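About Clelline

Clelline teaches robots to do small jobs by having people do them first, badly and then less badly. We are a teaching shop with 2 rooms in Dunmore, above a place that sells mattresses. Customers send us a task. We sit an operator down at the controls, the operator drives the arm through the task again and again, and the recordings go back to the customer as something a machine can learn from.

It sounds easy. Most visitors think so until they have a turn.

How we started

Nhàn Kim and Trevor Furnival met at a packaging company in Flilville, where they had been asked to program an arm to put lids on jars. Nhàn wrote the program. Trevor stood next to the arm and moved the jars whenever it missed. After a month of this, Nhàn pointed out that Trevor was doing the interesting part, and that someone should be writing down what his hands did. They quit on a Friday, which Trevor still says was Nhàn's idea.

The first control setup was called Aleck, after the smart one. It had a habit of reading a sneeze as an instruction. Aleck has been rebuilt many times and the name has outlasted every original part, but the principle is the same: the operator holds a handle, the arm follows, and everything the arm does gets saved, including the parts the operator would like to have back.

What we do all day

There are two ways to show a robot a job. You can take hold of the arm and push it through the motion yourself, like helping a child sign a birthday card. Or you can drive it from a chair with Aleck. We do both, though most of our work is done from the chair, partly for the customers and partly for our backs.

New operators start on the block board. The drill is to steer the arm to whichever shape the trainer calls out and touch it lightly, without shoving its neighbors. A star is a fine thing to practice on. It has points, so there are plenty of ways to come at it slightly wrong.
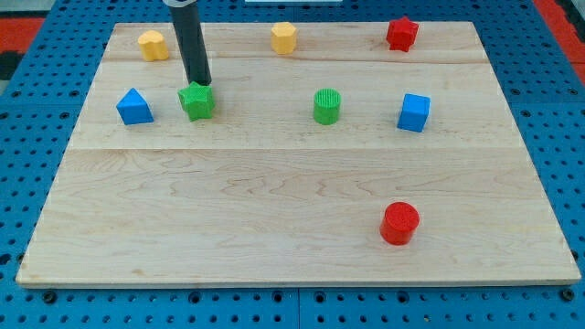
Ilham Belhaj runs the training, and her rule is that you need 300 clean runs before you go near a customer's job. A clean run has no bumps and no stopping to think. Plenty of people who are good with their hands find the first week insulting. Pianists do well. So far, surgeons have not applied.

Bad runs don't get thrown out. We label them and keep them in their own folder, as a fair number of customers want to see what a near miss looks like and how a person gets out of one. Noreen Minhas does the labeling. Her notes are short ("drifted left, panicked, recovered") and have been known to settle arguments between operators who remember things differently.

What we won't do

We don't sell robots, and we can't fix yours. We don't promise that a machine shown a job by us will go on to do it well - that depends on the training that comes afterward, and people with bigger computers than ours handle that end. We will tell you when a task is a poor fit for remote control. Anything involving loose thread, for instance. We took a thread job once. It ran for 127 sessions and we would prefer to discuss the jars.

Working with us

Send us the task, the real parts if you can spare them, and a plain description of what "done" means. That last one takes customers longer than they expect. One sent us a 91-page document that never said which way up the item should go.

Kelly Crabtree reads the mail and answers it, usually before noon. She can also book you a visit, which includes a turn at Aleck and, if you like, a copy of your own recordings to take home. Parking is behind the mattress store. Please use the side door, and don't let the salesman talk you into lying down.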